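Home Tickets My Queue Assets Knowledge Base Log out

Ticket 374
Subject: display on rolling stand, back room, goes black and stays black
Opened by: Noemi Tedesco
Assigned: Gun-woo Maeng
Opened: November 14, 2022
Priority: normal, changed to high, changed back to normal
Status: open, watching

N. Tedesco
Big screen in the back room is dead again. Was on at 9, Plundero room calendar up, all fine. Went for coffee, came back, black. Remote does nothing. Pressed the button underneath, nothing. Laptop says it sees a second display, which is weird if the thing is off? Need it for 2:00, Fiorella has people coming in. Can someone look before then pls.

G. Maeng
Got it. Few questions before I walk over.
- any standby light at all, bottom edge
- is the stand plugged into the wall or into the power strip
- did anyone roll it since yesterday

N. Tedesco
No light that I can see. No idea on the plug, cord goes down the back of the pole and I lose it. Yes it was rolled, it was by the window last week and now it's against the white wall. Wasn't me.

G. Maeng
OK. Rolling is how we got the last one of these, back in August. Plug half out of the strip. Will check that first.

11:20. On site. Notes as I go, sorry for the format.

Wall outlet good, tested with phone charger. Strip good, switch lit. Stand cord seated in strip, pushed it in anyway, no change. Other end, where it goes into the back of the display, could not reach. Panel is mounted at the top of its travel and I'm not tall. Need the step stool, step stool is not in the closet where it should be. Asked Concetta.

Meanwhile tried the remote with fresh batteries, stood right in front. Nothing. Held the power button down to a count of thirty with the cord out of the strip, then cord back in. Nothing.

Laptop does report a second display. I wouldn't read much into it. The Castard adapter keeps the last display in memory and will tell the laptop it's there with the cable hanging in the air. Seen it on my own desk. Unplug the adapter from the laptop and plug back in, then it tells the truth.

Did that. Second display gone from the list. So nothing coming back from the panel at all.

C. Negri
Stool is in the mail room, behind the door. Put it back when your done please, last time it sat in the hallway for a week.

G. Maeng
Thanks. Will do.

11:45. Up on the stool. Power connector on the back of the panel was about a third of the way out. Just hanging there by the tips. Pushed home, standby light came on red straight away. Powered on with the remote. Picture back, Plundero calendar, correct day.

So same thing as August, only the other end of the cord.

Cause, I think: the cord run. It comes off the panel, down behind the left pole, and there's no slack between the panel and the first clip. Raise the panel and the cord goes tight. Roll it over the door strip and it gets a little tug every time. Eventually it's out. Somebody raised this panel, it was lower in August, I have the old height in my notes as 1,210 mm floor to bottom bezel and it is well above that now.

Did anyone ask for it to be raised? No ticket that I can find.

F. Donati
That was me, sort of. People in the back couldn't see the bottom of the slides. Asked one of the Dal Bello guys when he was in to fix the blinds and he cranked it up for me. Didn't know it needed a ticket, sorry.

G. Maeng
No problem, it's just that the cord was cut to the old height. Leaving it up for your 2:00. Loosened the top clip so there's some slack for now. Please don't roll it till I've swapped the cord.

Closing this.

Status: resolved

N. Tedesco
Reopening. Black again at 1:35.

Status: open. Priority: high

G. Maeng
Seriously? Did it move?

N. Tedesco
Nope. Nobody's touched it. I was in the room. Picture up, then no picture. No message on it, no "no signal", just black. You can see the ceiling lights in it and that's all you can see.

G. Maeng
On a call till 1:50. Try this in order and tell me where it changes:
1. remote, power, once, wait ten seconds
2. wiggle nothing
3. look at the bottom edge for the red light from the left side, it is recessed and hard to see straight on
4. laptop adapter out, count to five, back in

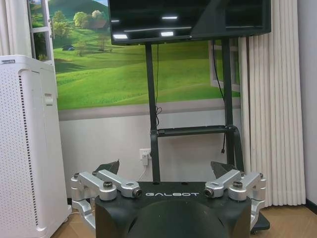 Display on stand, screen dark, ceiling lights in the glass.

F. Donati
It's 1:52 and people are in the lobby. Can I have the projector from upstairs as backup?

C. Negri
Projector is signed out. Small screen in the front room is free till 4, I've put your name on it in Plundero.

F. Donati
Taking it. Thanks Concetta.

G. Maeng
OK pressure's off a bit then. Back to normal priority.

Looking at the photo. Panel is still mounted high. Screen is really off as far as I can tell, but with those lights bouncing off the glass I wouldn't see a very dim picture either. Noemi did step 1 do anything?

N. Tedesco
Step 1 yes!! It came on. Sorry, was carrying chairs. Came on after the remote, calendar back, then I did step 3 while it was on and saw no red light but I guess it's not red when it's on.

G. Maeng
Right, red is standby, off when the picture is on. So it had power this time. Different fault from this morning. It went to sleep.

2:15. On site again. Went through the menus.

Energy saving: on
Auto off: on, set to 2 hours with no input from the remote
Sleep timer: off
No signal power off: on

That's the afternoon one. I powered it on with the remote at 11:45, and Noemi had it go black at 1:35. Which is under two hours, so yes I know it doesn't quite add up. Clock in the display menu is wrong as well, not sure if that matters for the timer. Probably the settings went back to factory when the power connector was out. August fix had auto off disabled, it's in my notes. So either it loses settings when it loses power or someone reset it.

Changed:
Energy saving off
Auto off disabled
No signal power off left on, otherwise it sits lit all weekend
Clock set right

Panel hours read 1,743 in the service page, putting that here for the warranty people in case.

Test 1: pulled laptop adapter, panel showed no signal, went to standby after a few minutes like it should. Plugged back in, woke by itself. Good.

Test 2: left calendar up with the remote in my pocket, started 2:30.

N. Tedesco
Can we do something about the glare while you're in there? With the screen dark it's a mirror, and with the calendar up you get white patches over the afternoon bookings.

G. Maeng
Some of it's the height. Lower panel or a little forward tilt would throw the reflection at the floor. There's a tilt screw on the bracket, needs a hex key I don't have on me. Also you could just turn off the row of lights nearest the stand, second switch by the door. Separate ticket for the lights if you want them changed, that's building, not me.

N. Tedesco
Will try the switch.

C. Negri
While we're on the stand. Can the crossbar shelf between the poles please stay for the keyboard only. Last month it had mugs on it, and that's over a power strip. Purell lives on the windowsill. I've put a note up.

G. Maeng
Agree. Also nothing hung on the shelf, bags etc, it pulls the whole thing forward.

4:35. Test 2, two hours and change, still on. Picture steady. So auto off was it, or at least it isn't doing it now.

Cord: asked Carmela in purchasing for a longer one with the locking end, so it can't walk out of the socket.

C. Cocco
Which length? Dal Bello lists a few and the last one you ordered was too short.

G. Maeng
Ha. Yes. Three meters, locking, black. One for this stand and one spare. And a bag of cable clips, the stick-on kind are useless on these poles, need the strap kind that go round.

C. Cocco
Ordered. They don't give me a date.

G. Maeng
Fine. Till then:

- stand stays where it is against the wall. If it has to move, unplug at the strip first, roll slow over the door strip, check the plug at both ends after
- panel height stays as is, dont crank it
- black screen: remote first. If nothing, look for the red light from the left. Red light means it's asleep or no signal. No red light means cord, call me
- laptop saying there's a second display proves nothing, reseat the adapter

Put the same on a card, taped to the back of the right pole.

N. Tedesco
Second switch helped a lot btw. Bit gloomy in that corner but you can read the bookings.

F. Donati
Can we get it working for tomorrow morning or do I keep the front room?

G. Maeng
It's working now. I'd keep the front room booked as well, just for tomorrow.

To do
- swap cord when it arrives
- strap clips, leave a loop at the top
- hex key, tilt forward
- write the new panel height into the asset record
- pull the plug on purpose once and see if the menu goes back to factory
- stool back to mail room

C. Negri
Stool is in the hallway.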